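December 10, 2018 - workshop notebook, Arkosstead, front room

Second morning on the front room and I'm writing this up before I forget which things went where, because the November entry for the back room is useless (it just says "done, mostly" and I have no idea what I meant by mostly).

Went in with a simple plan: get the floor clear, work out the desk, decide about the chairs. The floor is the nice part. Wide planks, that worn brown and gray look, and I really don't want to drag anything heavy across them if I can help it. Lift and set down, please, everybody. I measured the long wall twice and got 217 inches both times, so I'm trusting it. The Aston shelving will fit there with room to spare if we ever agree on which way round it goes.

The desk can stay where it is, on the right-hand wall. I tried talking myself into putting it under the window and gave up - too much glare at midday, you end up squinting at a pale screen with your jacket over your head. On the right the light comes in from the side and it's lovely to work in. White desk, white ledge, black window bars, it all looks kind of smart together without anyone having tried.
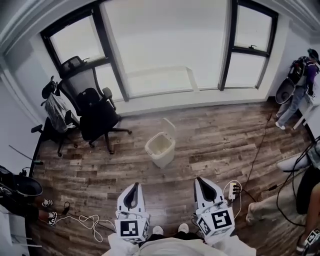
Do the chairs have to stay by the window for now? Until the Shevchuk order is checked off, yes, leave them there, and after that one goes to the desk and one goes to the back room.

I sat in the big one with the mesh back for a good ten minutes "testing" it and I like it a lot. The headrest is a bit much for someone my height but the seat is comfortable. The other one still has plastic over the back. Can whoever takes it please pull the bag off and put it in recycling, and also look at the casters before rolling it anywhere? Grit in a caster will scratch a plank faster than you'd believe, ask me about the hallway at Pultcombe. Or don't, I'm still sore about it.

Wastebasket: the little beige one. I've been moving it along with me as I work and so it tends to end up in the middle of the floor, where I have kicked it twice. It should live at the left end of the desk. If you find it anywhere else, that was me.

Cables are my main gripe. Anything that crosses the walking line needs to be run along the wall or taped, and I'd much rather run it along the wall. Tape leaves a residue on this finish - I tried a short strip in the corner and spent nearly 10 minutes rubbing it off with a damp cloth.

Invoice 882 is the chairs, by the way. It was filed under the desk paperwork, so I moved it.

Still to do: felt pads for the desk legs, wipe down the windowsill, try the latch on the right-hand pane (haven't touched it yet), find the good tape measure.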